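Okay, so I've finally spent enough time with both hand-held grippers to have opinions, and I have a lot of them! If you missed the last post, I'm comparing the Carnen pads (stiff, fine ribs) with the softer Juva ones, and Bilal Khalaf has been helping me sort through the footage from the wrist cameras.

My test is groceries. Soft fruit, dried fruit, crumbly lumps of stuff, all picked up and put down by hand with the gripper while the camera watches the fingertips. We logged 1,725 picks before I lost my patience, and I was aiming for 3,000, so, you know, close enough for a blog. 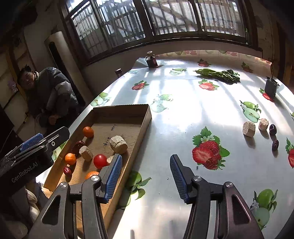 The Juva pads won me over in the first 100 tries. They give a little when they close, so you can be sloppy with your angle and still come away with a tangerine. The Carnens want you lined up dead center. Slamet Liem, who has much steadier hands than me, liked them better for exactly that reason (he says he can feel the moment they touch). I can't feel a thing, I just squeeze.

Dates are where it all gets messy. They're small, they're wrinkly, and they sit low, so the fingertips hit the cardboard before the pads get any real grip. I dropped 112 of them. Going in at a slant helped, and so did slowing way down on the close, but I still wouldn't call either pair good at it.

The wide lens is great, by the way. I grumbled about the bendy edges in September and I take it back, having the whole table in view makes the replays so much easier to follow.

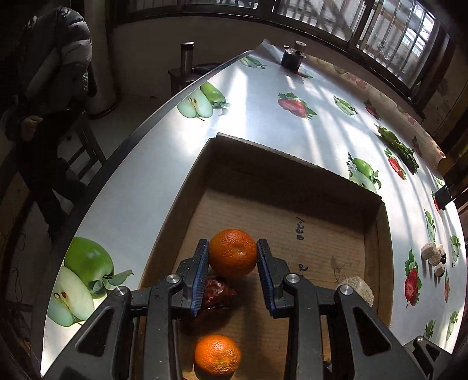
Do you need to recalibrate after swapping the pads?

I do it every time, and it takes a couple of minutes: close the fingers all the way, set that as zero, open them wide, save. The pads aren't the same thickness, so your old numbers will be off.

Next up is the Sani controller, which is still sitting in its bag from Grovgate with the wrong cable.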